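FOR IMMEDIATE RELEASE
Sep 16, 2022

Fokudau opens its doors, and visitors watch a robot do the laundry

Fokudau will hold its autumn open day later this month at the Buschmann building, and the star attraction is a robot dealing with a pink T-shirt. Those hoping for backflips should adjust their expectations now.

The demonstration is part of Gemosier, the company's project on handling soft things by machine. Car doors and circuit boards have the good manners to keep their shape. Clothes do not, and Gemosier has spent 14 months finding out how rude they can be.

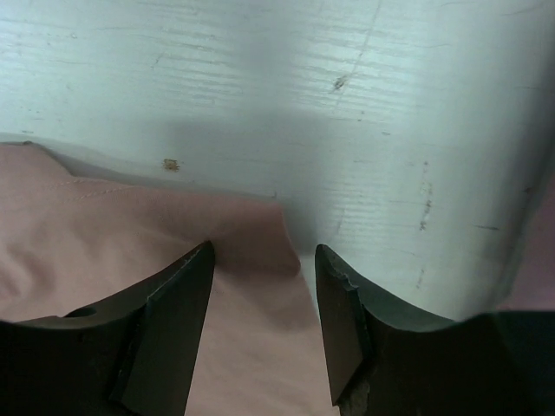
Gripper fingers open at the edge of the pink cloth.

"People walk up, watch for a minute and tell us they could do it faster," said Nektarios Chatzigeorgiou, who leads the project. "They are right. I have stopped arguing and started offering them a chair."

Visitors can see the shirt handled close up, then ask the team anything they like. Demonstrations last 19 minutes each, with a short pause between them for questions and, if past form is any guide, muttering.

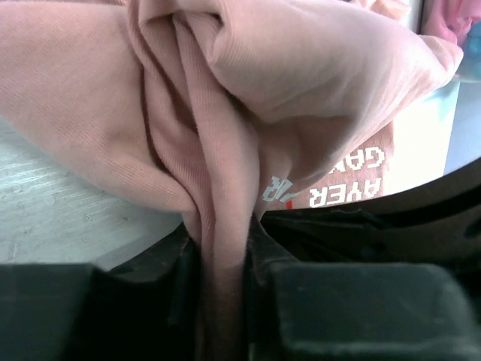
Do I need to book?
Places for the demonstrations should be reserved in advance through the Fokudau front desk, but the rest of the open day is free to wander round.

The arm runs on Bilto, Fokudau's own control software, which plans each grasp from what the wrist camera sees. Bilto has no opinion on whether sleeves go in first. The team has several, and they are not all the same.
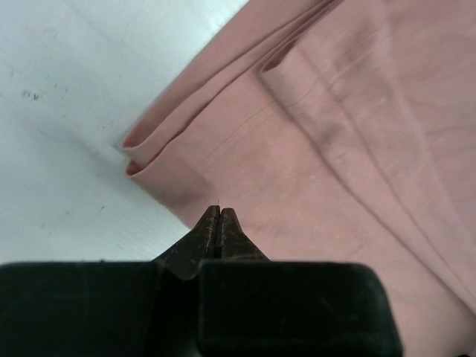

Fingertips at the edge of the fabric, by the rounded ends of a fold.

A practice table will also be set up for anyone who fancies a go at steering a gripper by hand. It is open to visitors aged nine and over. At the last open day the younger ones picked it up in no time, while a number of experienced engineers were seen reading the instructions.

"Folding a shirt is a dull job, and that is why we like it," said Chatzigeorgiou. "Everyone knows what a decent result looks like, so we can't hide behind a graph."

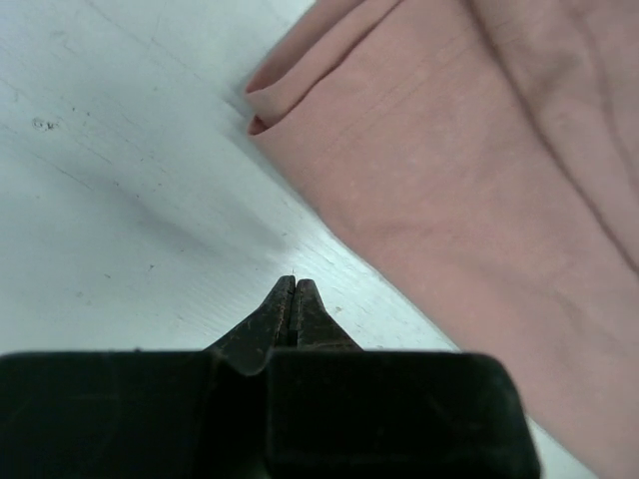 The gripper beside the folded pink cloth on the white table.

Tea and biscuits will be served in the ground-floor canteen, by people. Fokudau regrets that it cannot accept visitors' own washing, a rule brought in after more than two enquiries.

Press places are available on request from the Fokudau communications office.

ENDS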